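Kitchen and Table > Glassware > Do you store wine glasses rim up or rim down?

Started by morach_ln, 31 replies, page 1 of 2

morach_ln
We moved into a place in Illville with open shelves in the kitchen and I have to decide how to put the wine glasses away. My mother kept everything rim down. My husband worked in a restaurant for six years and says rim up, always, and that rim down is how you chip them. The shelves are painted wood, fairly fresh paint. The glasses are a mix, some thin, some thick colored ones from my aunt. We use them maybe twice a month. What do people do?

Tom_in_the_back
Rim up. The rim is the thinnest part of the glass and you are resting the full weight on it. On a thick goblet it doesn't matter. On thin crystal it does.

bfallahi
Rim down here for 20 years and I have never chipped one by storing it. I have chipped plenty in the sink. Open shelves over a stove collect grease and dust, and if you store rim up you will be washing every glass before you use it.

Tom_in_the_back
You should be washing them before you use them if it has been two weeks anyway.

bfallahi
Rinsing, sure. Washing off a layer of grease with soap and then trying to get the soap out of a narrow bowl is a different job.

quietpantry
The paint is the bigger problem in the original post. Fresh paint smells for weeks, and a glass turned down on it traps the smell. Same thing happens with new shelf liner. I had a set of eight that smelled like rubber all through September. Leave them rim up until the paint has cured, then do what you like.

morach_ln
I hadn't thought about the paint. It was done five weeks ago and I can still smell it a little if I put my nose to it.

quietpantry
Then give it longer. Put one glass down on it overnight and smell it in the morning. If you get anything, wait.

Mahnaz Hashemi
I would hang them. A rack under the shelf holds them by the foot, rim down, with nothing touching the rim and air going through. Ours is a Clatetti, it cost $19, and it went up with four screws. It solves both sides of this argument.

Tom_in_the_back
Hanging is fine if the cabinet above is solid. I would not hang glasses from a floating shelf. Also they knock into each other when you pull one from the back.

Mahnaz Hashemi
Ours is only two deep, so you aren't reaching past anything. I agree about floating shelves.

dkw_443
What about the countertop trees? The wire ones with a base and arms. My sister has one and it looks good but takes up half of her counter.

bfallahi
I have one. It's fine for a party, when you want the glasses out. For every day it is a dust magnet, because now you have to clean the glasses and the stand. The wire is hard to wipe. I use an old toothbrush on mine.

dkw_443
Does it tip?

bfallahi
Mine has tipped once, with all the glasses on one side. Load opposite arms first and take them off the same way. A wide base helps. If you're buying one, look at the base before you look at anything else.

oldhouse_ray
Disagree with the whole idea of trees. You pay for a thing that holds a few glasses when a shelf holds them for free.

Mahnaz Hashemi
Some people have no shelf to spare, Ray.

oldhouse_ray
Then they own too many glasses.

quietpantry
Back to the question. What I do now:
Thin glasses, rim up, in a closed cabinet.
Thick glasses, rim down, on the open shelf, on a cotton towel.
Change the towel once a month.
Never put a glass away with water in it, whichever way it goes. Rim down on a flat surface while still damp is where the musty smell comes from.

Tom_in_the_back
I can agree with all of that. I would add that colored glass needs checking before it goes in the dishwasher. Some of it is coated and not colored through, and the coating clouds. If your aunt's are coated, wash by hand in warm water and dry right away.

morach_ln
How do I tell?

Tom_in_the_back
Look at the edge of the rim. If the color runs all the way through the thickness, it's solid. If the edge is clear and the color is only on one side, it's coated. Scratches on the foot will sometimes show clear glass too.

bfallahi
The Mousavi book on table glass has a chapter on this. My library had it. It runs to 400 pages and most of it is about dating old pieces, but the care section is short and useful.

dkw_443
Can anyone post a picture of a wire tree and some thicker glasses next to each other? I'm trying to picture the size before I buy one.

bfallahi
Mine is packed away, but I have these. 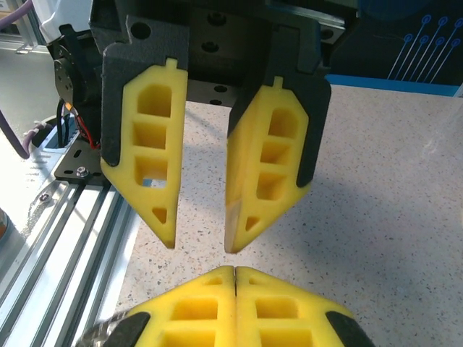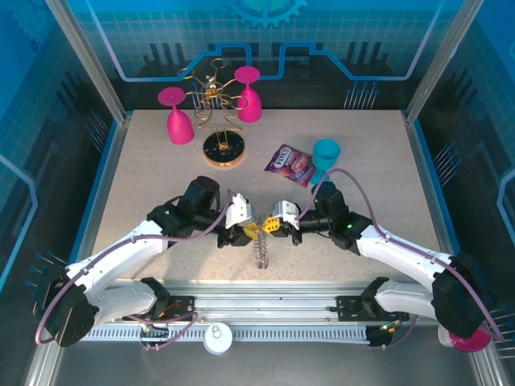
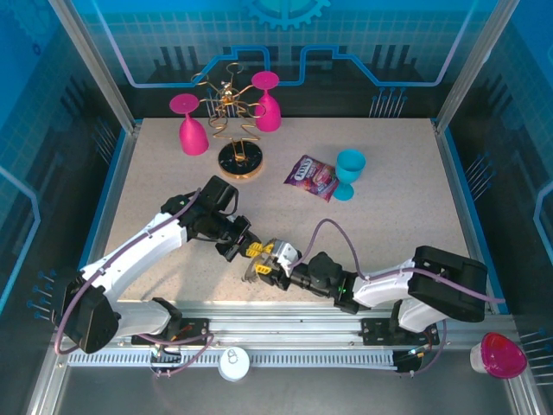 Second and third pictures: magenta glasses, rim down, with the gold wire stand on its round black base.

dkw_443
Thanks. Smaller than my sister's. I could fit that next to the toaster.

oldhouse_ray
Still a dust magnet.

morach_ln
Update for anyone reading. I did the overnight test and the glass smelled of paint. Everything is rim up for now and I'll try again next month. My husband is treating this as a win.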